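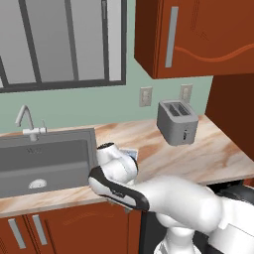
September, Friday, just gone four

Well, the second batch of the Lill dye came off the hob at lunch and I have been fussing over it ever since, so forgive the handwriting. Onion skins again, 169 g of them this time, all from the Isbridge market sack, simmered gently and left to sit with the lid on. The Canico wool went in at 10 and I did try very hard not to poke it.

Colour is lovely – a good deep amber, much warmer than the last lot, which had gone a bit like weak tea. I had used 255 g of wool for that one and I do think I was simply being greedy with the pot. Skein 13 has a paler patch where the tie was too tight. My own fault, and I rather like it, but please don't put it in with the Jemgate order!

Things to remember for next week: looser ties, figure of eight, and do write the label before the skein goes in the water (I have two here that might be either alum or nothing at all, and I have stared at them in every sort of light). The rinse water was still running yellow on the third go, so I gave them another and then lost patience.

Someone has had the small scales. If it was you, no harm done, but could they come back to the shelf by the mordants? Still to do: wash fastness on the amber, a snip of each for the sample book, order more alum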